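# How a travelling exhibition gets from town to town

Have you ever been to a big show about space, sea creatures or the human body, and then gone back a few months later to find it had vanished? Shows like that are called travelling exhibitions. They stay in one place for a while, then they are packed up and sent somewhere else.

This page follows one of them. It is called Fimness, and it is all about caves. It has a crawling tunnel, a wall of glowing rocks, a model bat with a wide wingspan and a very dark room where you listen to dripping water.

## Who owns it?

Fimness was made by a company called Jamix. Jamix doesn't have a museum of its own. It builds exhibitions and lends them to other places for a fee. The place that borrows the show is called the host. A host can be a museum, a library, a shopping centre or a hall.

The host sells the tickets. Part of the ticket money pays Jamix, and part pays for lights, heating and the people who work there.

## Finding a big enough space

Before a host can say yes, someone has to measure the building. These are the questions they ask:

- Is the ceiling high enough for the bat?
- Are the doors wide enough for the crates?
- Can a lorry park close by?
- Are there enough plug sockets?
- Can people get out quickly if there is a fire?
- Can someone in a wheelchair get to every part?

When Fimness came to the Mercado hall, the doors were fine but the ceiling was too low at one end. The bat had to hang in the middle of the hall, and the tunnel went where the bat would normally go.

## Packing and unpacking

Fimness is made of 271 separate pieces. Every piece has a number painted on it, and every number is on a list. The pieces travel in wooden crates with foam inside. The foam is cut to the shape of each object so that it can't slide about.

It takes 2 lorries to carry everything. The heavy crates go in first, at the front of the lorry, and the light ones go on last.

When the lorries arrive, the crates are not opened straight away. If the lorry was cold and the hall is warm, tiny drops of water can form on the objects, the same way a bathroom mirror mists up. The crates stand in the hall overnight with their lids on.

After that the building work starts. It takes eight days to put Fimness up. The floor coverings go down first, then the walls, then the tunnel. The lights are done near the end, when the builders can see where the shadows fall.

## Words to know

**Crate:** a strong box for moving things.

**Condition report:** a sheet that says what an object looks like, with every scratch and chip written down. One is filled in when a crate is opened and again when it is closed.

**Curator:** the person who chooses what goes in an exhibition and writes the labels.

**Host:** the place where the exhibition is staying.

**Replica:** a careful copy. The bear skull in Fimness is a replica. You are allowed to touch it.

## What happens on the first day?

The first visitors are usually a test group. At the Mercado hall it was two school classes. They were asked to go round at their own speed while the staff watched for problems.

They found a few. The label beside the rock wall was too high for younger children to read. The dark room had a queue outside it because people stayed in longer than expected. The label was moved down, and a sign was put up asking people to stay for one song of the dripping water, then let the next group in.

After opening day, no more than 200 people are let in at once. A member of staff at the door keeps a tally with a clicker, adding one for each person who goes in and taking one off for each person who comes out.

## Keeping it tidy

Hundreds of hands touch an exhibition like this every day. The tunnel is wiped before opening and at lunchtime. Glass cases get greasy fingerprints, mostly at the height of a seven-year-old's nose. Spray is kept well away from the rocks, and cloths are washed every evening.

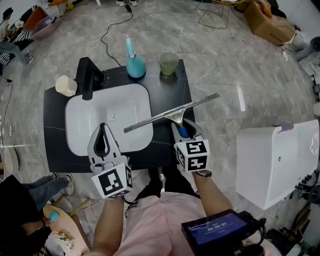

## Ask the person in charge

Els Verbruggen looks after Fimness when it is on the road. We sent her some questions.

**What breaks most often?**
"The buttons. People press them much harder than they need to. I carry a box of spare ones."

**Has anything ever been lost?**
"One stalactite. It had been put in the wrong crate, and we found it at the next town."

**Which part do you like best?**
"The dark room, before we open, when it is only me in there."

## Where does it go next?

Fimness leaves the Mercado hall in November and moves to the Kodia centre, where the ceiling is higher. The bat will be back in its usual place by the entrance.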